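Grants > Current awards > Stallmont Furniture Reuse > Progress reports

Print this page | E-mail this page

Stallmont Furniture Reuse: second progress report to the Munro Fund

The collection service has kept to the plan agreed in November. We took in 3291 pieces over the period and placed 2931 of them with households in Stallmont and Grinness. Most of the remainder is in the Dimer Street store waiting for repair, and the rest went to the county for recycling.

Sofas are still the hardest item to handle. Many arrive without a fire label, and we can't pass those on. Drivers now ask for a picture of the label before they book a pickup, which has cut wasted trips. Chairs and small tables move quickly – usually the same week.
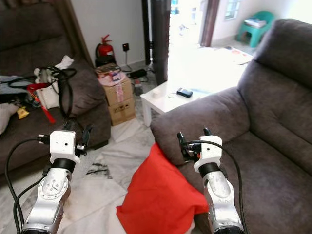
Seung-woo Ham

The second van went on the road later than we had hoped. The lift gate needed a new part and the dealer was slow to get it. Until then we borrowed a truck on Sundays from the Grinness food pantry and paid for fuel only. That saving covers most of the overspend on van insurance.

Repair classes filled at once. We had 100 places and a waiting list, so Chae-won Son has asked for the workshop on a weekday evening as well. The rent for this is not in the current budget. We would like to move money from the printing line, where we have spent very little, and need your approval to do so.

Next period we will clear the repair backlog and replace the paper booking sheets. Accounts are attached.

Comments (3)

Seon-mi Koo
Do you take bed frames without the slats? The phone line rang out twice.

Joon-young Ma
Got a dresser from Dimer Street in the spring and it's still going strong. Thanks to the drivers.

Ah-rin Cheon
Seon-mi, they took mine without slats – try calling after 2.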